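Release notes deserve more care

28 Sep 2019

It has been my responsibility since June to review the release notes issued with Fultevau, our room planning software. The work is modest, and it has changed my view of what a release note is for.

Before the review began, notes were assembled by copying ticket titles from Wekus, our issue tracker, on the afternoon of a release. The archive held 351 entries. Of these, 49 consisted of the words "minor fixes" and nothing more. Customers who wished to know whether a fault had been corrected were obliged to write to the support desk and ask.

My colleague Vega Olmedo proposed that each entry should name the part of the program affected, state what the user would notice, and give the version in which the fault first appeared. The third requirement met with some resistance -- it takes time to establish -- but it has been retained. Entries concerning saved files are now placed first, and internal changes are left out altogether.
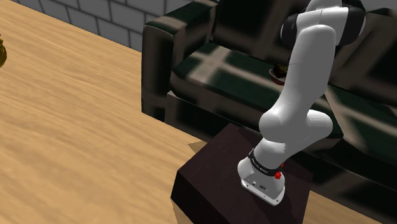 Release notes for display changes remain the most difficult to write. The phrase "improved rendering" is accurate and of very little use. An entry should refer to surfaces a customer would recognise, such as the blocky patches of light and shadow on a dark green sofa, or the grain of a wooden floor, and should say whether existing projects must be opened and saved again. I have asked that wording of this kind be agreed before the next version is sent to Tarawneh for translation.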